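Progress report on the handling cell, second period
Prepared by Wing-yan Kan for the Valdovinos programme office
11/8/20

Dear colleagues,

Please find in this report the state of the handling cell at the Punamov workshop. As you asked after the first report, I write less about the plans and more about the condition of the machine, the maintenance that was done, and the money that remains.

1. Running time

The arm has now 1,834 hours on its counter. Between the first report and this one it was stopped two times for longer than one shift. The first stop was planned, for the change of grease in the lower joints. The second was not planned. The controller reported a position error on the wrist joint each morning after start-up, and after a few minutes of movement the error went away by itself. We did not want to continue with a fault that we could not explain, so we stopped the cell and opened the cable connection at the wrist.

2. The wrist fault

The cause was a connector pin that had become a little loose. When the cable was cold and stiff it pulled on the connector, and when it was warm it became softer and the contact was good again. We replaced the connector and gave the cable a longer loop before the last clamp. Since the repair the error has not come back. I have asked Enik, who supplied the cable set, if they can deliver the next one with the longer loop already made. They have agreed in principle, but I do not have the price yet.

We also changed the inspection routine. Before, the cable and the sleeve were checked every 600 hours together with the joints. Now the operator looks at them at the beginning of each week, with the arm in the parking position and the power locked off. It takes a few minutes and is written in the cell logbook.

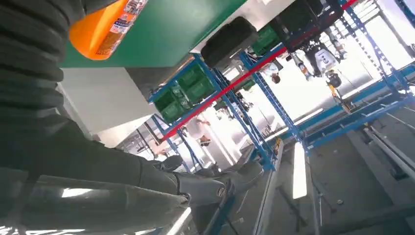 3. Gripper

The fingers were removed, cleaned and put back, and the closing force was measured again. At the first measurement it was 73 newtons, and the value which we want is 70. The difference is small, but with thin plastic containers it can leave a mark, so we corrected it in the settings and measured a second time. The result was then correct. The finger tips show normal wear and I do not propose to buy new ones in this period.

One thing must be improved. The screws of the fingers were tightened by hand feeling during the first assembly, and one of them was less tight than the others. We have now a torque screwdriver in the cell cupboard and the correct value is written on the inside of the door.

4. Calibration and software

After the wrist was opened, the camera and the arm had to be calibrated again. This took longer than I planned, one full day in place of half a day. The first result was poor, and we found that the calibration board was not lying flat. With a stiffer board the result is inside our limit. The Oris software was not updated. A new version is available since May, but it changes the format of the saved positions, and I prefer to make a full backup and test it on the office computer before it goes on the cell.

5. Budget

The repair was paid from the maintenance line and no transfer from other lines was necessary. The torque screwdriver was bought from small tools. The spare connector is not yet invoiced and will appear in the next report.

6. Next period

We will change the grease in the upper joints, test the new software version as described, and train a second operator for the weekly check. At present only one person is trained for it, and during his holiday I do it myself. I would also like your decision on the spare cable set. If it is ordered late, we must wait for the delivery with the cell stopped in case the present one fails. The quotation will be sent to you separately when Enik has answered.

With kind regards,
Wing-yan Kan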